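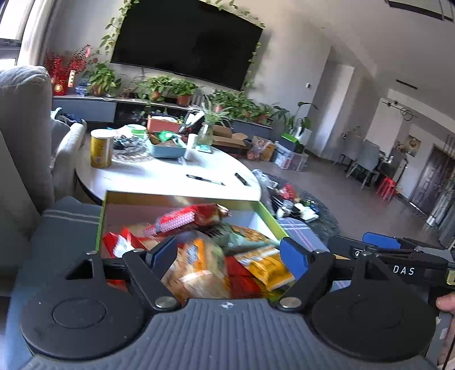
Tuesday, the snack box again

Up at 6 and already annoyed about packaging. Coffee, no bread with it, for reasons I'll get to.

The Rorumach leaflet says every living room wants "one happy box" for snacks. I have never met a happy box. I have met plenty of boxes that were bought to hold one kind of thing and ended up holding batteries, a single glove and the instructions for something we threw out. But the household voted, I lost, and there was a green box with a white inside at the discount place in Rollow, so now we own it. Cardboard. The leaflet calls this color "calming." It's the green of a highlighter.

The claim is that if all the snacks live in one box, people eat fewer of them. I would like to see where that comes from. The leaflet has a little chart with no numbers on it, only a line going down, and a person could draw that line through anything. My own guess is that a box of snacks in the middle of the room makes it easier to eat them, since you don't have to get up and hunt. We'll see. I said I'd give it until the end of March and I will, but I'm writing my doubts down now so I can't be accused of making them up later.

What went wrong with the first packing

I packed it the way the leaflet says, tall bags at the back, small ones in front. It looked good for as long as I stood there admiring it. The trouble is that a snack bag is mostly air, and air doesn't stack. Push one bag down and its neighbor comes up. I got the orange bag settled in the middle and the red one slid over sideways against the yellow one, and from the sofa you couldn't tell what half of it was. "See everything at a glance," says the leaflet. I saw some wrappers.

Also the coffee table. The whole point, as it was sold to me, was to clear the coffee table. The pen is still on it and the remote is still on it. So is the yellow can, and the blue tray, and the glass plate, and the white cup. All the box did was add one more thing to walk past. I pointed this out and was told that the table is "phase two." Nobody had mentioned phases before.

So, everything out again onto the rug. I'm not against starting over, I just like to be asked.

The bread question is where I really dug in. The bread comes from Taşdemir, the bakery counter on the Lirkville road, and it's good bread, and I don't see what it's doing in a snack box. Bread belongs in the kitchen. The argument from the other side is that bread is what goes wrong in this house, because it gets put under things, and if it goes in first and has the floor of the box to itself then it can't get squashed. I said fine, put it in first, and then what do you put on top of it? Air bags? Long silence. 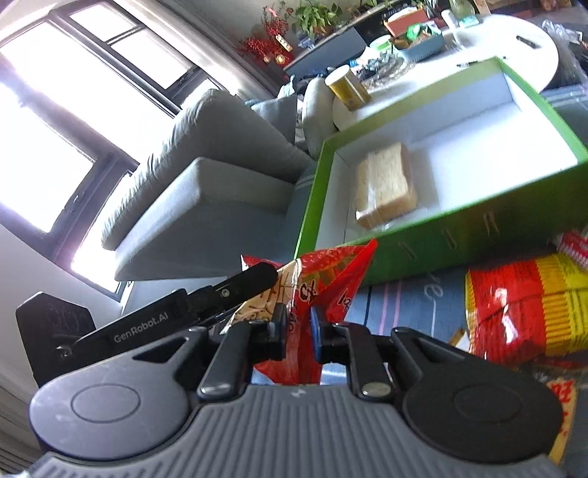
I did try it, to be fair to the idea. Bread down on the left, nothing else in with it, and then a good look at how much room was left over. More than I'd expected, I'll admit that. Not enough to change my mind about the leaflet, but enough that I stopped grumbling for a minute and started picking through the bags to see which ones deserved a place.

The big striped one, red and yellow, doesn't deserve a place. It's wider than what's inside it has any right to be, and shiny and slippery with it, and whatever you lean against it ends up on the floor. The other red bag has a corner that folds over however you set it down, so it never stands, it slumps. I know the leaflet wants them upright "like books." I've got books. They don't do this.

The rug didn't help. It has those letters and the pink stripe running across, and once there's a pile of loud wrappers on it you lose the small ones completely. I knelt on something. I'm fairly sure it was crackers. I've moved it to the bottom of the pile and will say nothing.

Then there was the arithmetic. The receipt from Rollow says 91 for the snacks, and I'm told that's a saving because we got the 10 percent off for spending over 80. I don't call it saving when you spend more in order to get it. The little bags were meant to last us until April. I have lived here a long time and I give them until the weekend – less if it rains and everyone stays in.

While I was down there I also noticed that the red decorations are still up on the cabinet. In March! I'd stopped seeing them. They can stay, I suppose, they're cheerful enough next to the plant, and if I bring it up it'll turn into phase three.

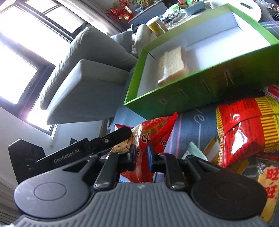
Later, after dinner

Where we landed, for the record. The bread goes back to the kitchen in the morning, on my say, and if it's flat by Thursday I'll own up to it. The box stays in the living room on trial. The flat things go in first and the puffy ones on top, which is the opposite of the leaflet and in my opinion just plain sense. The striped bag gets opened and eaten, that being the only way I can see to make it smaller.

I was asked whether I felt the room was calmer. I said I felt it was greener.

Rorumach apparently sells a second leaflet, for the fridge, 200 pages if you get the full version. At that length I'd call it a book. I've asked that we not order it until the box has got through one whole month. I was told that was reasonable, in the voice that means it's been ordered.

Must remember to look for the lid of the black pen. And buy more coffee.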